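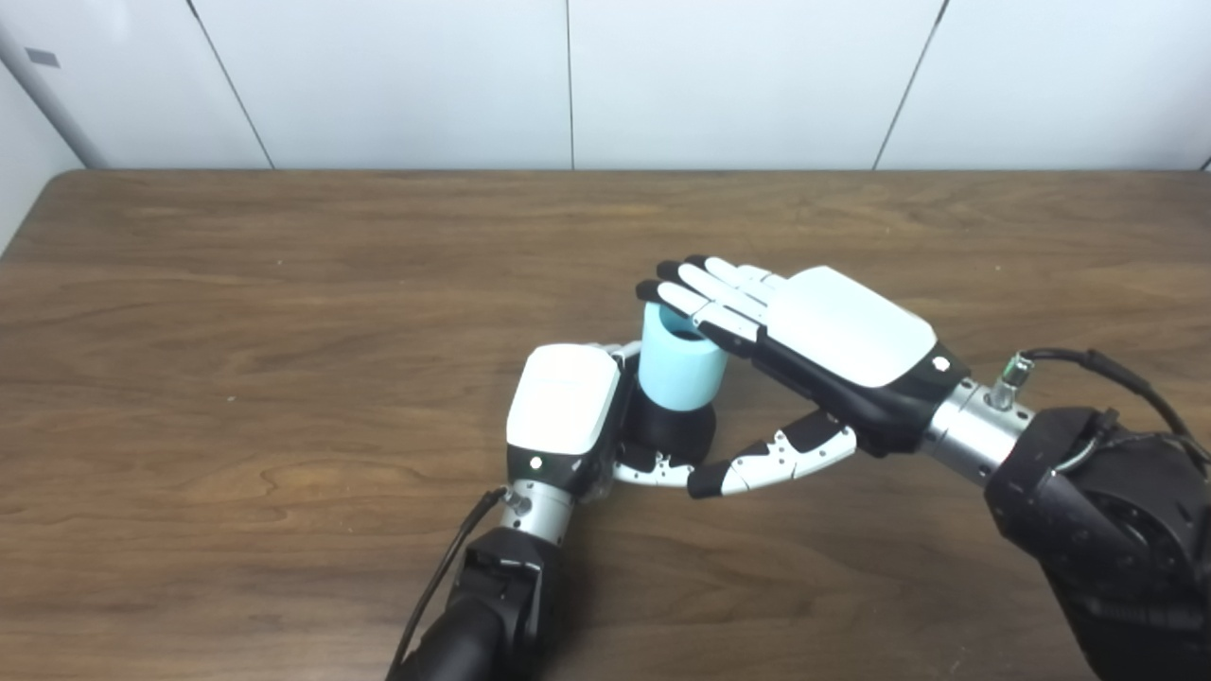

The blue cup and the big table at Basgate.

Reading time: 3 minutes

Hello! I'm looking for people who like handling ordinary household things and have opinions about them. I run a small testing room called Basgate, where we try out cups, bowls, jugs and lidded pots before the shops get them, and from October I need a fresh group of people to come in on Saturday mornings and use them properly. By properly I mean the way you would at home, half asleep, with the radio on.

The table comes first, as you'll be spending the whole morning at it. It's a lovely thing, wood with a long wavy grain and plenty of knots and swirls, and the light catches it in the middle. I bought it from a school that was closing and I have never regretted the struggle up the stairs. The walls are plain white panels, so if you're after decoration you'll have to bring a jumper with a pattern on it.

Now the cups. The autumn round is mostly drinking things, and the one I'm keenest to hear about is light blue, with a darker teal colour round the inside of the rim and a black base that's wider than the cup itself. I've gone back and forth on that base. Some days I think it looks very smart and some days I think it looks like a cup wearing a boot. I'd love to know what you make of it – whether you reach for the blue part or lower down, whether you'd want it by the bed, whether it would annoy you in the cupboard next to your other cups. Say what you like, I didn't design it!

There are two sets of things to get through. The Trotus set is the everyday one, and the Nuchit set is for people who are fussy about tea (I'm in this group, no shame in it). You'll be given one or the other on the day, and we swap over after the break. Each piece has a card with it. You fill it, drink from it, pass it to the person next to you, rinse it, stack it or try to, then write on the card. Spelling doesn't matter. Drawings are very welcome, and last year somebody drew a handle on every single card until we took the hint.

Who can apply? Anyone over 18 who can get to us and sit at a table for a couple of hours with a break. You don't need any experience. I'm especially keen to hear from people with small hands, large hands, sore hands, left-handers, and anyone who looks after a person who finds cups difficult. If you need a different chair or somebody with you, just say so in your message and we'll sort it out. We're up one flight and there is a lift, though it's slow and it grumbles.

What you get: £99 for the full morning, paid by bank transfer the week after, plus travel of up to £25 if you keep your tickets. There's also lunch, cooked by Kanokwan Thaweesak, and I'd honestly turn up for that alone. Tell her beforehand about allergies. She will ask you again at the door anyway.

I should say what the work is like, so you don't come expecting a party. It's quiet, a bit repetitive, and you'll handle the same cup more times than you thought possible. Some people find that restful and come back for years. One chap left at the break and sent a very nice note. Either is fine, but please try to stay for the whole session if you say you're coming, as the cards from half a morning are hard for me to use.

To put your name down, write to Sólveig Thoroddsen (that's me) at Basgate, Oltudholm, and tell me which mornings you can manage, which hand you write with, and what you drink out of at home. A few lines will do. Doors open at half past nine and we start at ten. I answer everybody, though it can take me a week when the post is heavy.

Please don't bring your own mug to show me on the first day. I'll get distracted and we'll all start late. Bring it to the second one.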